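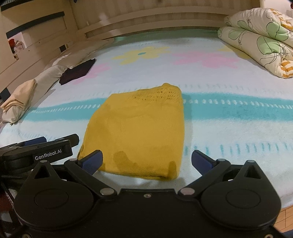

Ticket 92: Gripper width drops to zero during garment folding
Project: Drulus
Opened by: Ludivine Lemaire
Opened: 06/05/2019
Status: open, workaround in place
Component: width estimation, hand-held grippers

Problem
In the folding set, the logged finger width falls to zero for several readings while the fingers are still apart. 22 of the 70 demonstrations are affected. A policy trained on the full set closes too early and pushes the cloth away. The Hebden build from February does the same on these files, so the last merge is ruled out.

Log
1. Replayed the affected files with the smoothing filter off. Dropouts still present, and longer. The filter was hiding the short ones.
2. Compared against the bench set from Floltstead, recorded with rigid blocks. No dropouts.
3. Sorted the dropouts by phase. Nearly all fall in the approach and first pinch, with a narrow gap between the fingertips and knitwear rising between them.
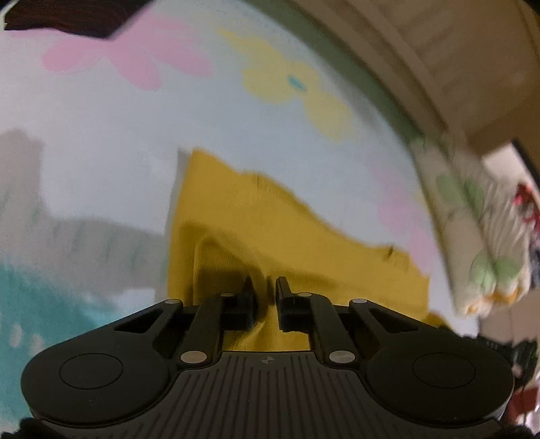
4. Masked the region between the tips and re-ran the estimator. Dropouts went from 22 files to three. The tracker was taking raised cloth for the inner edge of a finger.
5. Retrained on the corrected widths, same seed and settings. Grasp success over 50 trials is pending; Rundwood has the test arm until the current run ends.

Workaround
Use the masked estimator (flag width_mask=1). Leave out the three remaining files. Don't interpolate across gaps longer than 34 readings.

Still to do
Check whether the mask harms thin items such as socks. Add a warning when width changes faster than the linkage allows.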